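Yasir Kakakhel
2021-12-20

1/ Reading yet another guide that says every home needs a "dedicated tabletop dustpan set." I own one. I've owned one since June. I have doubts, and they're going to take a few posts.

2/ The guide is from Firent, the housekeeping newsletter half my family forwards to me. It runs to 2,000 words. On dustpans. I read all of it over lunch and swept the crumbs off the table with my hand when I was done.

3/ Their main claim is that a small pan used only on tables and counters is "cleaner" than the one you use on the floor. Fine, sure. I don't want floor grit where I eat either. No argument from me so far.

4/ But then they jump from "don't use the floor one" to "buy a matching set in a finish that goes with your kitchen." I missed the step in between. A damp cloth has been doing this job in my house for years and it goes with everything.

5/ Claim two: a table pan must have a flat front lip so it "seals" against the surface. Seals! I've swept a lot of tables and I've never seen a dustpan seal against one.

6/ What a hard plastic lip does is sit on whatever is highest. On a perfectly flat table that's most of the width. My kitchen table is old pine and has a shallow dip where somebody before me kept a very heavy something. The lip bridges right over it and the flour goes underneath.

7/ You know the line. The thin gray line of dust that's left every time you pull the pan back. You sweep it, you pull back, there's a new line, a bit thinner. You can do this until retirement.

8/ Firent says to "feather the last pass." I asked in their comments what that meant and was told to use lighter strokes. I used lighter strokes. Line still there, only now I was annoyed and sweeping gently.

9/ My fix for the line, if you want it: wet finger. Or tilt the handle up a little so the front edge presses down, then sweep toward it from farther back than you think you need to. That gets most of it. Then wet finger.

10/ Rubber lips are better at this, I'll give them that. My sister has a pan with a rubber lip and it does leave less behind. It also picks up cat hair along the edge and holds onto it like a souvenir, so you clean the pan after you clean the table.

11/ Claim three is capacity. The guide spends three whole paragraphs on how deep the scoop should be. For a table? What are people doing on their tables? If I'm filling a dustpan from the dinner table, dinner went wrong.

12/ The one exception I'll accept is crafts. Paper scraps, foam bits, the stuff that comes off when a kid gets hold of scissors. There you do want walls on the sides, so things don't roll out the moment you turn toward the trash.

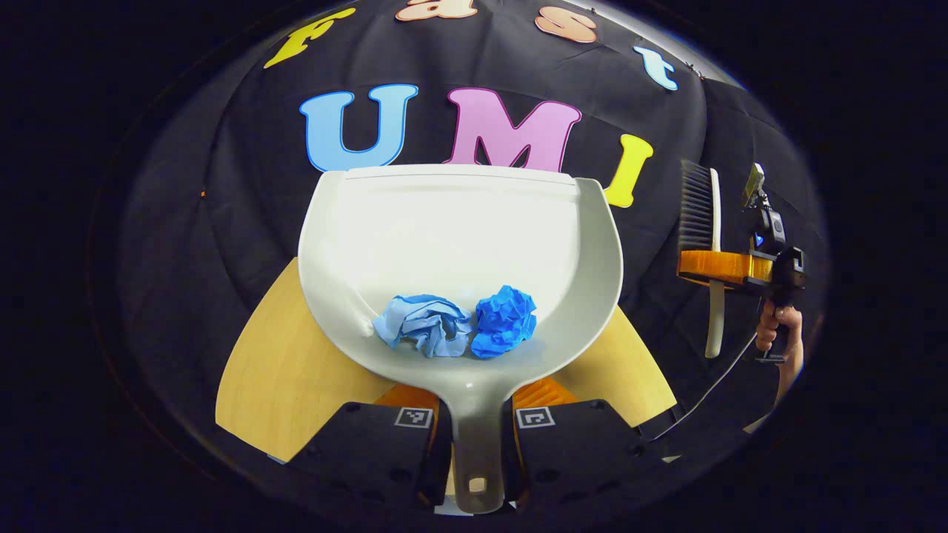
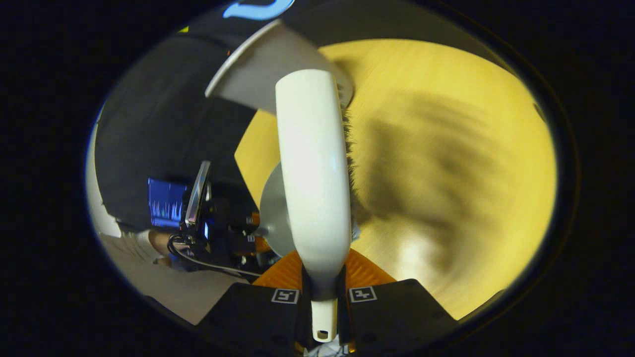

Yasir Kakakhel
Household skeptic. I try the chores so you can keep ignoring them.

13/ Two crumpled balls of blue paper sitting in a white dustpan. Looks great, right? It should. Paper balls are the easiest thing in the world to sweep up. I could get those in with a slice of toast.

14/ That's my problem with nearly all dustpan advice, by the way. It gets shown with big, clean, colorful trash. Show me powdered sugar. Show me the dust from the bottom of a cereal bag, or glitter. I'd like to see the seal on glitter.

15/ Since people will ask: I have nothing against plain white plastic. You can see when it's dirty. My gray one at home looked spotless for months and then I held it up to the window. I won't describe it.

16/ The hole in the end of the handle is the best idea in the whole object and it gets one sentence in the guide. One! Hang the thing up. A dustpan lying flat in a drawer tips its leftovers into the drawer.

17/ I have a cup hook on the inside of the cabinet under the sink. Cheapest part of the setup, and the only part I'd defend in an argument.

18/ Now, brushes. The guide is very firm that the brush should snap into the pan "so the two are never separated." Mine did snap in, for a while. Then the clip got loose, and now the brush drops out when I open the cabinet door.

19/ Also think about what you're doing when you clip a dirty brush face down into a pan you just wiped. I'm not a germ person. But if the whole sales pitch is "cleaner," this seems like a thing somebody should have brought up.

20/ Dark bristles, same complaint as the gray pan. They hide everything. You find out the brush is full of flour when you sweep something wet with it and make paste. Ask me how my Sunday went.

21/ (Pancakes. It was pancakes. The batter bowl was involved.)

22/ How to clean the brush, which Firent covers by saying "rinse as needed": knock it hard against the inside of the trash can first, dry. Then warm water with a drop of dish soap, shake it out, and hang it bristles down overnight. If you skip the knocking you just wash crumbs into your sink strainer.

23/ Don't put it back in the pan damp. I did this twice before I learned. The smell is like a wet dog that has been reading old newspapers.

24/ Somebody's already replied to tell me to try the Flodberg set because it's "weighted." I looked it up. The listing says 371 grams for the pan and brush together. I went and weighed my unweighted set on the kitchen scale and it's within a spoonful of that. So mine is weighted too, I guess! Congratulations to me.

25/ Same person says the Flodberg "glides on wood grain without scratching." Well, so does mine, so does a folded postcard. What scratches a wooden table is the bit of grit you're pushing along in front of the brush. No pan is going to save you from grit.

26/ If you care about the table, lift the big gritty stuff first, with your fingers or a bit of tape, then sweep along the grain. Sweeping across it drags crumbs into every little groove and then you need a toothpick. I have done the toothpick thing. It's a low point.

27/ Zosow, the other newsletter people send me, says the opposite: no brush on wood ever, only microfiber. They also sell microfiber. I'm just putting those two sentences next to each other.

28/ And I did try their cloth, to be fair to them. Good on dust. Bad on anything with a shape. Rice goes everywhere. You end up with the cloth in one hand and the other hand held under the table edge like a gutter, which is how my grandmother did it with no cloth at all.

29/ Let me say what the small pan is good for, so I'm not only complaining. Pencil shavings, broken crackers, paper, the green leafy ends that fall off every vegetable. Dry stuff you can see. For that it's quicker than a cloth and you don't have to rinse anything.

30/ It's also good for moving a mess in one trip. Hand sweeping means walking to the trash with a cupped palm and losing a third of it on the way. I'll concede that one completely.

31/ What it isn't good for: sugar, flour, anything sticky, and whatever is caught in the crack between the two halves of an extending table. For the crack I use an old playing card. The guide recommends a "detailing brush," sold separately.

32/ The guide also says a "table reset" should take 10 minutes every evening. Ten! It's a table! Stuff off, crumbs off, wipe, stuff back on. If I took that long my family would assume I was avoiding them.

33/ I think the long routine exists so the tools look necessary. If the job takes a minute, you use what's near you. If the job has stages, well, now you need something for each stage. That's my theory and I can't prove it.

34/ Several people asking whether they should buy one. Do you already have a floor dustpan? Wash it properly and look at it. If you wouldn't want it on your table after that, get a cheap small one. If you would, well, I'm not coming over for dinner, but you've saved some money.

35/ What I'd look for: a front edge that's straight when you hold it up to your eye in the store (many are bowed, check), a hole in the handle, and a color that shows dirt. I don't care about the clip. I don't care if it matches anything.

36/ Somebody wants to know if I've tested 100 of these. No. I've used three, for years, on one bad table. I suspect that's two more than the person who wrote the guide, but I can't prove that either.

37/ Update: my sister has seen the thread and says the cat hair remark was uncalled for. She also says the rubber edge comes clean if you rub it with a dry sponge. I'll try it at her place this week and report back. I'm not expecting much.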